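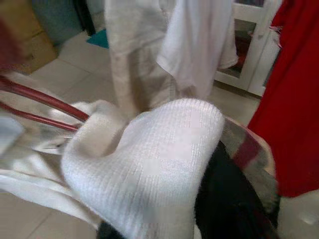 Hebden Rib Knit Throw, White
by Flodier

Home > Bedroom > Throws and Blankets > Hebden

Item number 2066
Color: White (also sold in Oatmeal and Dark Gray)
In stock, ships from our warehouse

Add to cart
Save for later

Product description

The Hebden is a ribbed knit throw for everyday use. We made it for homes where a blanket does not stay folded on the arm of a sofa, but goes from the bed to the chair, from the chair to the floor, and in the end into the pile of clothes and towels that waits for the wash. It is soft, it is not too heavy, and it can be washed at home in a normal machine.

The ribs are narrow and run along the full length of the throw. A rib knit has more stretch across than a flat knit, so you can pull the Hebden around the shoulders and it will follow you. When you drop it or fold it over, the edge makes a thick, round roll. Some customers ask us if this is a fault in the edge. It is the normal behavior of this knit, and the roll lies flat again when you smooth it with the hand.

The surface is lightly brushed on both sides. Because of this it feels a little fuzzy from the first day. In the first two or three washes some loose fiber will come off, and we advise you to clean the lint filter of your dryer after each of them.

Details

Material: cotton with a small part of acrylic, for shape
Weight of the knit: 300 grams per square meter
Finish: brushed on both sides, edges without fringe
Care label: sewn into one corner, can be removed
Packing: paper band, no plastic bag

Sizes

Single throw: for one person, a reading chair or the foot of a bed
Large throw: for a sofa or a double bed

The exact measurements are printed on the paper band. As with all knits, the size can change a little after the first wash, mostly in the length. If you are between the two sizes we recommend the large one.

Washing and drying

Please wash the white Hebden before you use it for the first time, alone or with other white things. Cold or warm water is fine, up to the temperature on the label. Do not use chlorine bleach, because it makes the acrylic part yellow.

White knit takes color easily. Keep it away from red and black fabrics in the wash, especially new ones, and also do not leave it damp on top of them in the basket or on the floor. A pink mark can come in one night. If this happens, do not put the throw in the dryer. Heat will fix the color. Soak it the same day in cool water with an oxygen-based stain remover, for the time given on the package, then wash again. Old marks often become weaker after a second soak, but we can not promise that they go away completely.

Dry on low heat or flat on a towel. On a clothesline, hang it over 2 lines and not over one, so the weight of the water does not pull the ribs long. Do not use clothespins on the ribs. The Hebden does not need ironing. Deep creases from storage go out with a little steam, or simply by themselves when the throw is used for an evening.

Storage

Fold it loosely or roll it. We do not advise a hanger, and we do not advise vacuum bags for more than one season – the brushed surface becomes flat and needs a wash to come back. In a cabinet, place it above heavier blankets and towels.

Be careful with zippers, hooks and metal ends on other things in the same pile. A rib knit can catch on them. If a loop is pulled out, do not cut it. Push it back to the inside with a thick needle or a crochet hook.

Goes well with

Unent Bath Towel, white, with a loop for hanging
Gisura Laundry Basket, tall, with two compartments for light and dark
Hebden Cushion Cover, same knit, closes with buttons

Customers who buy the white throw often take the Gisura basket in the same order. The two compartments are wide enough for the large throw on one side.

Questions from customers

Does it lose hair on dark clothes?
Yes, in the beginning. After a few washes it is much less. On black fleece or wool you will still find some white fiber, and a lint roller takes it off.

Can I use it for a baby?
The Hebden is made for adults and older children. Please do not use it in a crib.

Is it warm enough for winter?
As a throw over a normal blanket, yes. As the only blanket, we would say from April until the fall.

My dog sleeps on it. Will the ribs survive?
Claws can pull the loops, so we recommend Oatmeal in this case, where small repairs are less visible.

Is the white a pure white?
It is a soft white with no blue in it. Next to a bright white towel it can look a little warmer, and this depends on the lamp in your room.

Delivery and returns

Orders placed before noon leave the warehouse on the same working day. You can return the throw within 20 days if it is not washed and the paper band is in the package. For a fault in the knit, such as an open seam or a dropped stitch, please write to us with your order number and we will send a new one. You do not need to return the first one before the new one arrives.

Color transfer from other fabrics is not covered, so please read the washing part of this page before the first use.

Flodier customer service answers by e-mail and by phone, from 9 a.m. to 4 p.m.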